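Siven Canvas Carry Bag
Owner's Guide
Section 4: Opening, Closing, Folding and Storing the Bag

Applies to: Siven carry bag, cream canvas, black straps, zipper closure
Revised 9 Jan 2024
Prepared by: Ritva Peltonen, Product Documentation
Checked by: Unai Cordero

4.1 Before you start

Read Section 3 (Attaching the Straps) if the bag is new. The steps in this section assume that both straps are fitted and that the paper filler has been removed.

Work on a clean, flat surface large enough to lay the bag out with both straps extended. A floor is acceptable if it has been swept. Do not work on gravel, unsealed concrete or a surface with wet paint or wax. Cream canvas picks up marks easily and not all of them can be removed.

Empty the bag completely. Check the bottom corners by hand. Coins, keys and pens left inside will press a permanent ridge into the canvas if the bag is stored flat.

4.2 Opening and closing the zipper

1. Lay the bag with the zipper facing up.
2. Smooth the canvas on both sides of the zipper until the teeth can be seen along the full length of the track.
3. Hold the canvas at the end of the zipper with one hand. Pinch the fabric itself. Do not hold the bag by the teeth.
4. Move the slider with the other hand in one steady motion, keeping the pull in line with the track.
5. If the slider stops, do not force it. Go back a short distance and look for fabric caught in the crease beside the teeth.
6. Free the caught fabric by pulling it sideways, away from the track, and then continue. 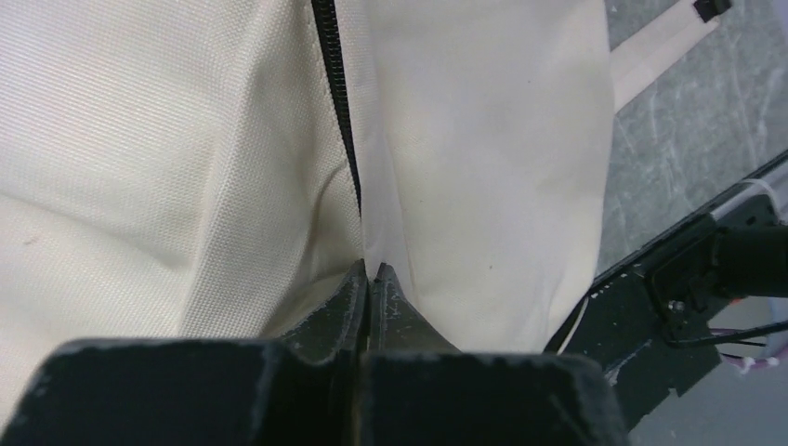

Note: A zipper that is stiff when new will loosen with use. If it is still stiff after 15 openings, rub a dry bar of soap or a plain candle along the closed teeth, run the slider back and forth, and wipe off the excess with a dry cloth. Do not use oil. Oil spreads into the canvas and leaves a yellow edge.

CAUTION: Do not lift a loaded bag by the zipper pull. The slider is not a carrying point. Damage caused in this way is not covered under Section 8.

4.3 Spot cleaning

Clean marks before folding. A mark that is folded inward can transfer to the facing panel.

1. Brush off dry soil with a soft brush, following the weave.
2. Dampen a white cloth with cool water. Colored cloths may bleed.
3. Dab the mark from the outside toward the center. Do not scrub.
4. If the mark remains, repeat with a small amount of mild dish soap, then dab again with plain water.
5. Open the bag and let it air dry out of direct sun. Allow at least 60 minutes before folding, longer in a damp room.

Brown marks from coffee, tea or rust may lighten without disappearing. Do not use chlorine bleach. Bleach weakens the stitching before it removes the stain.

Machine washing is not recommended. The canvas shrinks and the zipper does not, and the bag will no longer lie flat along the track.

4.4 Folding the bag

1. Close the zipper fully.
2. Lay the bag on its back panel and extend one strap to each side. Remove any twists. The straps should lie flat over their whole length.
3. Press the air out of the bag with the palm of the hand, working from the bottom toward the rim.
4. Find the stitched seam at the rim. Take hold of the canvas near this seam and pull gently until the front panel is even. Small creases along the seam will usually come out at this point.
5. Turn down any part of the canvas that has lifted at the side.
6. Bring the straps in over the front panel, one after the other. Do not wrap them around the bag. Wrapped straps leave a groove.
7. Fold the bottom of the bag up to the center, then fold once more to the rim.

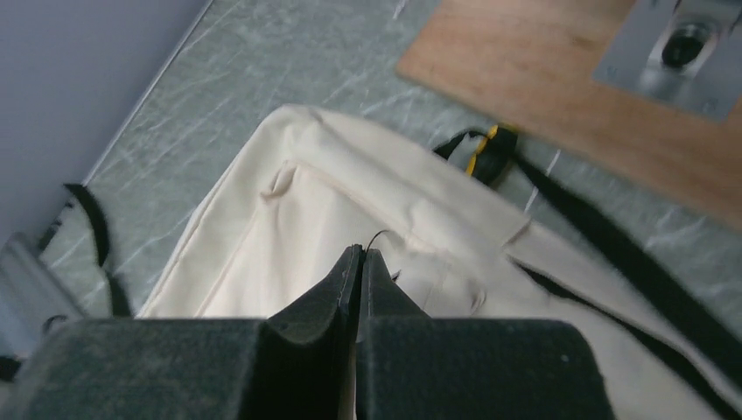
Loose threads sometimes appear at the rim during the first weeks of use. Cut them close to the canvas with small scissors. Do not pull them. If a thread is longer than 15 mm or the seam has started to open, stop using the bag for heavy loads and see 4.7.

4.5 Storing

Store the folded bag on a shelf or in a drawer, away from radiators and hot pipes. The Flilberg shelf insert and the Navulberg drawer box both accept the folded bag without further bending. Leave the lid of the drawer box open for the first day after cleaning.

Do not place heavy items on top. Do not store the bag in a sealed plastic sleeve, where trapped moisture may cause mildew.

If the bag will be stored for a full season, take it out once, normally in February, unfold it, and refold it along different lines.

4.6 Hanging (alternative to folding)

Hang the bag by both straps from a wide peg. A narrow hook will mark the strap. Leave the zipper halfway open so that air can reach the inside. The bag must be empty when hung for storage.

4.7 Faults

Slider runs but teeth do not close: return the slider to the start and repeat 4.2. If there is no change, the slider is worn and must be replaced.

Strap curls after storage: lay flat under a book overnight. Do not iron.

Canvas stiff after cleaning: soap residue. Dab again with plain water.

Seam open at rim: contact Saarinen Repairs. Quote part 434 for the rim binding. Ask for Elsa Aaltonen (sewing) or Pejman Moradi (zippers and sliders).

Continue to Section 5: Replacing a Strap.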